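Speaker notes: "What the wrist sees: learning to work inside a cluttered box"
Rosalind Pennington, Wednesday session, 20 minutes plus questions

Opening (2 min)

Hi everyone, thanks for coming to the last slot before coffee. I'm going to talk about one result, and I'd like to spend most of the time on how we got it, since the method surprised me more than the number did.

Quick show of hands: who has opened up an old desktop PC? Keep your hand up if you scraped a knuckle on it. Good, most of you. Sheet metal, cables everywhere, a part you want sitting right behind a part you don't. That's our test bench. We call the project Stesthorpe, and the learning code that runs on it is Surnurach.

The question (3 min)

Can a robot learn to reach for a part in a crowded case using only the camera at its own wrist? No overhead view, no 3D model of the case.

Why I care: overhead cameras are great until the arm gets in the way, and inside a computer case the arm gets in the way right when things get interesting. The wrist view has the opposite problem. It's close, but the gripper itself fills a huge part of every picture. We used to treat that as a nuisance and mask it out. (Pause here. The mask comes back later.)

How we collect (4 min)

A person guides, the robot records. Each run starts with the case open and the gripper outside it, and ends when the fingertips reach the target area. Targets are named in plain words: memory slots, drive bay, the blue data cable.

We kept 947 runs after cleanup. The plan was 1000, and the rest went out for dull reasons, mostly clocks that drifted between the camera and the joints. I'm happy to bore anyone with clocks at the break.

Two habits helped a lot:
- Move the case between runs. Turn it, shift it, swap which cables are pulled forward.
- Leave the mistakes in. If the operator bumps a cable and backs off, that backing off is gold! Our early sets were too tidy, and the policy had no idea what to do once it was a little bit wrong.

Training, short version (3 min)

Don't get stuck here. Wrist picture plus finger opening go in, a short stretch of motion comes out, we run the first piece of it and look again. There's nothing exotic in the network. If somebody asks about size, point to the backup slide.

800 runs for training, and the other 147 kept for offline checks. The split is by case layout, so a layout in the checks never shows up in training. We got this wrong the first time and had a wonderful two weeks of fake good news.

The result (4 min)

Slow down for this one.

We trained the same model twice. In version one the gripper is masked out of the picture. In version two it stays in. Then 300 live reaches with each, on layouts neither had seen.

Masked: 171 successes. Unmasked: 246.

I bet against this, out loud, in front of the whole group. My thinking was that the gripper carries no news, because we already know where the joints are. But look at the failures and it starts to make sense. The masked version drifts sideways near the target and touches the drive cage. The unmasked one corrects late and small, as if it's lining up the edge of the finger against the edge of the part. I do that with a screwdriver!

Careful with the claim. We haven't shown that's what it's doing. We blurred just the finger edges in a small follow-up and most of the gain went away, and that fits the story, but it's a small follow-up.

What doesn't work yet (2 min)

Cables. A loop of wire near the target still throws it off, especially when it's partly behind a finger. It reads a bundle as solid and stops short, or doesn't notice a single strand at all. Reaching is also only reaching. We're not seating memory or unplugging anything in these numbers, so please don't tell your boss we are.

And it's one gripper shape. Ours is wide, black and hard to miss. A slim one might tell a different story, and the folks at Horkirico have offered to try the same comparison on theirs. I can't wait to see it.

Close (2 min)

If you take one thing home, try your training once with the mask off. It's a one-line change for most of you and you'll know by the next morning.

The layout list and the split files are on the shared drive under Sembiring, and I'll put the link up during questions. Leave the last picture on screen while people ask. It has the finger, the memory slots and the blue cable all in one view, and somebody always wants to talk about the cable.
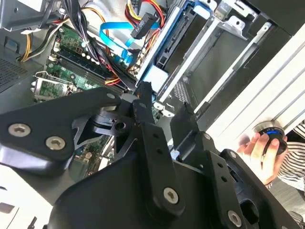 Closing slide: wrist view inside the open case, with the gripper in front of the motherboard.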